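We use cookies to remember your settings and count visits. By continuing to read, you accept our cookie policy.

Dinner plate

By Macarena Tejada
Last updated in July

A dinner plate is a broad, nearly flat dish from which the main course of a meal is eaten.

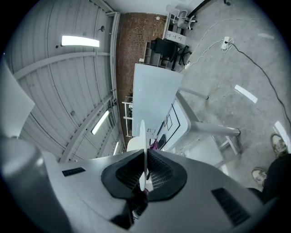 It usually has a shallow center, called the well, and a raised outer band, called the rim or lip. Plates without a separate rim are sold as coupe plates. The underside normally has a foot, a low ring that lifts the body slightly off the table and gives the potter somewhere to leave the clay unglazed during firing.

History

Flat dishes of wood, metal and fired clay were in use in the ancient world. In medieval Europe, many diners ate from a trencher, at first a thick slice of stale bread and later a square or round of wood. Pewter and silver plates were used in wealthier homes. Glazed pottery became common on ordinary tables as factories grew and transport improved in the 18th and 19th centuries.

The Sturnbridge pottery, opened in 1857, is typical of the smaller works of that period. It made plain white tableware for boarding houses and railroad dining rooms, along with a blue-edged pattern called Reldale. The works employed 61 people at its height. Its pattern books are held at the Cordero Library, and a number of early Reldale plates have a small V on the foot, the mark of the Vurndale clay pit.

Materials

Earthenware is fired at a lower temperature than the other common types. It is porous unless glazed and chips fairly easily. Stoneware is denser and heavier. Porcelain is fired hot enough to become glassy throughout, and thin pieces let light through. Bone china is a form of porcelain that contains bone ash. Plates are also made from tempered glass, enameled steel, melamine, bamboo fiber and paper.

Manufacture

A plate can be thrown by hand on a wheel, but most factory plates are pressed or jiggered. In jiggering, a slab of soft clay is laid over a spinning mold that shapes the upper face, while a profile tool cuts the back and the foot. The piece is dried, trimmed and fired, then glazed and fired again. Decoration may go under the glaze or over it. Overglaze colors and gold bands wear faster, and many are unsuitable for dishwashers.

See also: Bowl; Charger; Saucer; Trencher

Sign up for our monthly newsletter to receive new and revised articles.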